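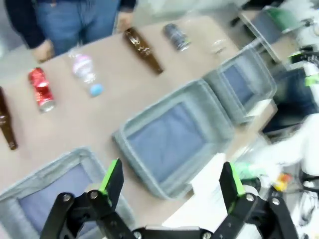

September, notebook entry, assay bench

Bláthnaid wants these written up the same day, so I am writing this up the same day, with a cup of tea going cold and a density rig that still disagrees with itself.

Job: silver rounds bought in by Ó Gríofa, the coin shop, from a house clearance. They paid on the strength of the seller's face and would now like to know what they own. 22 pieces, all sold as one ounce fine silver. Ekua Laryea logged them in and put each one in its own numbered flip. I then took number 7 out, put it down next to number 8 and had to weigh both again to tell them apart. Lesson learned, probably until next time.

Weights first. Everything within tolerance except one that came up light by enough to notice and one that was heavy, which always worries me more. People who fake silver badly get the weight wrong. People who fake it well get the weight right and the thickness wrong, so the callipers came out next.

Water displacement after lunch. Usual trouble with bubbles. A drop of washing-up liquid in the beaker fixed it, and I would like it recorded that I suggested this in spring and was told it wasn't proper. Readings settled down nicely after that. Silver should sit close to 10.5 and most of the pieces did. The heavy one is fine, just thick. The light one gave 8.9, so it is mostly copper wearing a nice coat.

Tried the new Darkik conductivity meter on the same lot. It passed everything, including the copper one, with great confidence. Copper conducts nearly as well as silver, so I can't be too hard on it, but the leaflet could have been less cheerful. Switched to the deeper setting and it changed its mind on the third go. Not using it on its own for anything we sign.
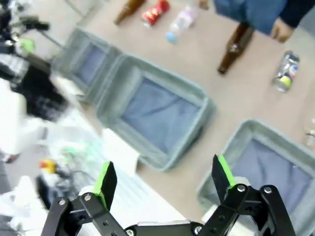
Ekua did the magnet slide while I was arguing with the meter. Real silver slows the magnet down a good deal, and so does copper, so again not much help with our odd one out, but it clears the steel-cored rubbish in seconds. None of that here.

Filed a small notch in the edge of the light piece, with the shop's say-so by phone. Pink underneath. Mr Ó Gríofa went quiet and then asked if it might be an old kind of silver. I said it was a very old kind, known as copper.

Scale check: the 91 g brass weight is reading true again after the bench was levelled. The bench was off because somebody had folded a Pistmont price list under the wrong leg. I have put it back under the correct one.

To do:
Return 21 good, 1 bad, bad one bagged apart and marked.
Order more flips, we are down to 11.
Ask Birenano if their ultrasound probe can be hired by the week. They quoted about 3000 to buy it, and Bláthnaid Kavanagh laughed in a way I took as a no.
Descale the kettle. Not assay work, but nothing gets done here without it.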